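The Nidell interview card kit, after one school year

I run the careers program at a mid-sized high school, which mostly means I'm the person who books the speakers, chases the permission slips and tries to get sophomores to say more than four words to an adult they've never met. So when our district offered to pay for one "employability resource" per building last fall, I picked the Nidell Mock Interview Kit. I've now used it with two grade levels and I have opinions!

First, what you get. It's a flat box with 200 question cards, a pad of score sheets, a facilitator booklet and a login for the printable extras. The cards are sorted by job area (retail, health, trades, office, food service and a catch-all called "first job") and each one has a main question on the front and two follow-ups on the back. The follow-ups are the best part by a mile. Left to themselves my kids ask each other a question, get "um, I'm a hard worker," and move on. Now the one holding the card flips it over and says, "Can you tell me about a time you did that?" and suddenly there's a real conversation going.

The booklet is fine. The warm-up exercises are good, especially the one where students introduce their partner to the group, but the session plans assume a 90-minute block and ours are 47. I ended up chopping everything in half and running it over two class periods. If your schedule is like mine, plan on doing that work yourself.
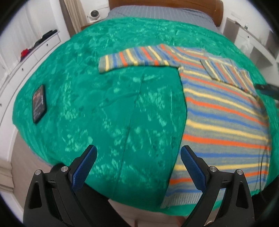
Can you use it with students who have never had a job?
Most of mine haven't, and the "first job" cards were written with them in mind. They ask about babysitting, group projects, team sports, helping out at home. I'd start every class there and only bring out the job area cards once people have loosened up.

The score sheets I'm less keen on. There are nine boxes to fill in, and eye contact is worth the same as the actual content of the answer, which bugged me, and bugged a couple of my students more (one of them wrote me a very polite paragraph on the subject). We crossed out half the boxes and used the comment lines instead.

I had used the Eshun set before this, and the question always comes up, so quickly - Eshun is cheaper and the cards are thicker, but it's all office jobs and there are no follow-ups. For a college prep group it would do the job. For a class where half the room wants to weld or cut hair, Nidell wins easily.

Couple of gripes. The printable extras live behind a login that kept kicking me out, and you can't download them as one file. Also the box lid split at two corners before winter break, so my cards now live in a plastic shoebox with rubber bands around each section.

Would I buy it again? With the district's money, sure. With mine I'd probably wait for a sale, or split a kit with another school. We already lent ours to Sirkdale for their spring careers day and it came back with only one card missing - number 111, the one about handling an angry customer. If anybody at Sirkdale is reading this, I'd still like it back!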